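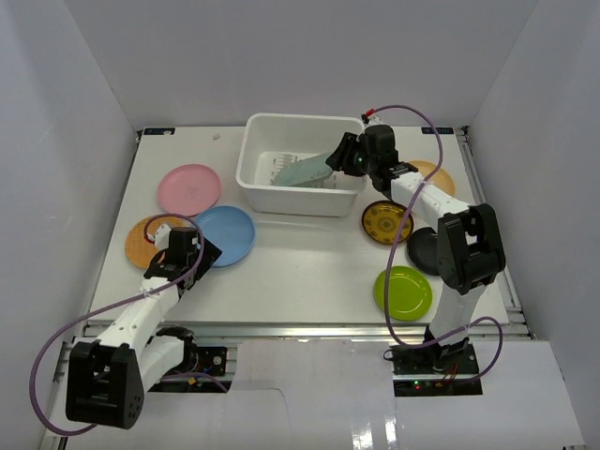 Pale teal-green plate with white wire dish rack and open plastic bin.

Stelside Tableware for Shared Dining Rooms

Supplied by Zustside Institutional Catering Equipment

The Stelside range is intended for schools, residential homes, staff restaurants and other places where the same tableware is used at several meals a day. It consists of a dinner plate, a side plate, a soup bowl and a shallow dessert dish. All pieces are sold in the same glaze colors, and replacements may be ordered in any quantity after the first delivery.

Construction

Stelside pieces are made of fully glazed stoneware with a rolled rim. The rim is thicker than the center of the plate, which limits chipping when plates are stacked or cleared in a hurry. The foot ring is ground smooth so that it does not scratch the glaze of the piece below. Each item carries the Stelside mark and a batch number on its underside – please quote this number in any inquiry about color matching.

The shapes were drawn for Zustside by Suqin Zou. Glaze development is directed by Haoran Fang at the Sárközi works, where all firing takes place.

Care and cleaning

Tableware may be washed by hand or in a commercial dishwasher at up to 65 °C. Scrape plates before washing and stand them upright with space between them. Abrasive powders and metal scouring pads will dull the surface and should not be used. Gray marks left by cutlery are deposits of metal on top of the glaze and can be removed with a mild ceramic cleaner.

Allow pieces to dry fully before stacking. Stacks in open shelving should be kept low enough to be lifted comfortably by one person. The range is suitable for microwave use but must not be placed under a grill or on a burner.

Ordering

Dinner plates and soup bowls are packed in cartons of 12. Side plates and dessert dishes are packed in cartons of 24. Orders of 600 pieces or more are delivered on pallets, and the receiving site must have level access. Smaller orders are sent by carrier and normally arrive within 7 working days.

A sample set containing one of each piece is available to institutional buyers for a period of two weeks. Requests should be addressed to Florencio Salcedo in the contracts office. Carriage is charged on sample sets – the charge is credited against a first order.

Warranty and returns

The rims of dinner plates and side plates are covered against chipping in normal use for 2 years from delivery. Damage in transit must be reported before the cartons are discarded.

Related items

Emel stacking cups and saucers
Emel serving platters, oval
Stelside lidded soup bowl (available from September)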